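Ticket 194: Shoulder keypoints swap sides on dark shirts, fold planner stops
Component: garment perception / fold planner
Opened by: Hilde Meijer
Assigned to: Raimonds Lepik
Status: fix in branch, waiting for review

Fold runs in the Dadville bedroom stop before the first fold step. The planner log shows "grasp pair rejected, crossed arms" and both arms go back to ready. It happened in 4 of 20 runs, all with the black FREE! shirt on the white bedding. Light shirts have not triggered it. Planner is Letik, September build, default config.
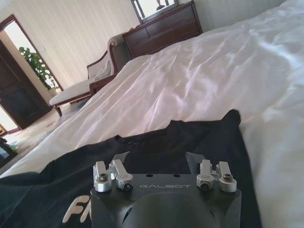 Does the planner use the wrist cameras to pick the shoulder points?
Only for the last depth correction. The left and right labels come from the head camera, and the wrist views can move a point but can't rename it.

Raimonds, 10:40
Replayed the four failed logs offline. The mask is clean in all of them. The labels flip between two consecutive head frames, and the planner takes whichever set arrived last. My first guess was exposure, so I locked it on the replay machine and ran again. Same result.

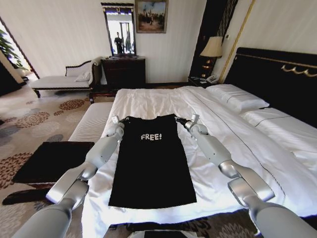
I then turned off the temporal filter and the flips got worse, so the filter is hiding part of the problem - the keypoint model really is unsure which way the collar points once a sleeve is tucked in. Confidence on the two shoulder points drops together, and the filter resets when both fall under the threshold. After a reset it has no memory of the earlier labels.

Hilde, 13:15
Can we keep the labels through a reset? The shirt isn't going to turn around by itself between frames.

Raimonds, 13:30
Yes, if the garment track ID is unchanged. I added a hold of 3 frames keyed on the track ID. If the ID changes, we start over as before.

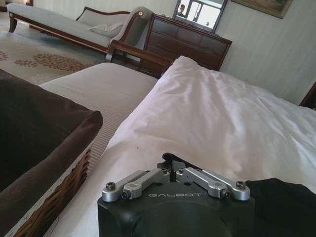 The hold is off during the reach to a new garment, where the old labels would be wrong anyway. I also made the planner write both label sets to the log when it rejects a pair. Until now it only wrote the second one, and that cost me most of the morning.

Hilde, 15:50
Pulled the branch and reran with the Yang calibration file. No crossed-arms rejections so far. One run stopped on a joint limit in the right arm. I think that's a separate issue - opened a new ticket for it under Atier motion.

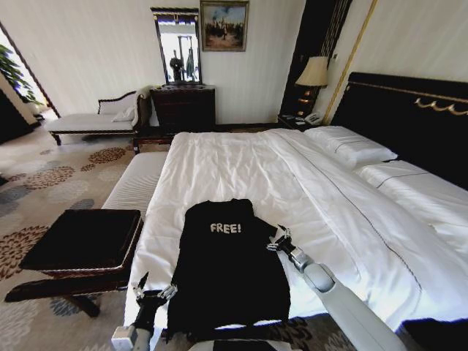 Head camera view, both grippers at the black shirt.

Left to do: unit test for the track ID change, and a note in the config docs for label_hold_frames. Please don't close this until the test is merged.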